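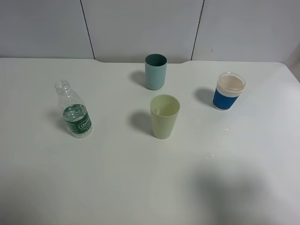
How many examples does a learning system need before it can handle everyday cups and bottles? For this project the target is 1,000 recorded examples, gathered over 14 weeks.

Jirkonstead has opened a programme at its Dalcombe site to build the collection, to be known as Droltodach. Each example pairs camera footage with the movements of the arm. 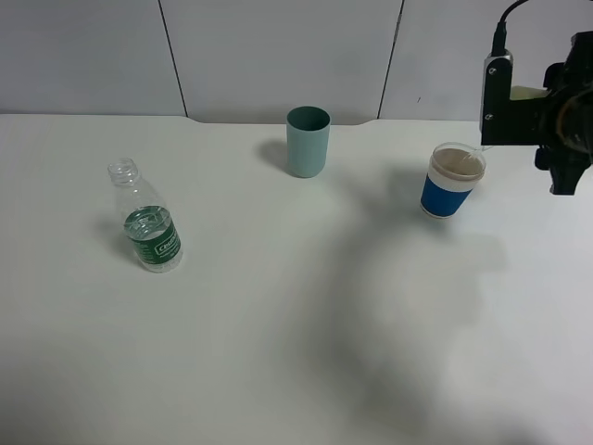
Recording began in January and 70 examples have been accepted so far. Failed attempts are kept and labelled separately – they will be used in later tests.

"Careful records matter more to us than speed," said Gwenllian Price, head of the programme.

2 comments
14 shares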